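### 4.2 Food transfer

The Skenlow set covers tabletop chores with irregular food items. Each trial asks a bimanual system with parallel grippers to move cooked crayfish from a mat into a bowl. The policy was trained on 3,071 demonstrations and given 10 attempts per layout.

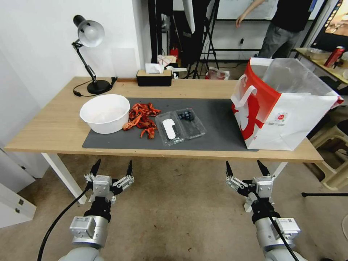
**Figure 3.** Food transfer workspace with bowl, crayfish and clear trays.

Claws and tails interlock, so a grasp planned for one item often lifts two. We score such a lift as a success only if both items land in the bowl. Under this rule the policy completed 5 attempts on the hardest layout. Most failures were slips at the shell. Blueberries are scored separately, as crushing is the main error there. We do not consider either chore ready for unattended use.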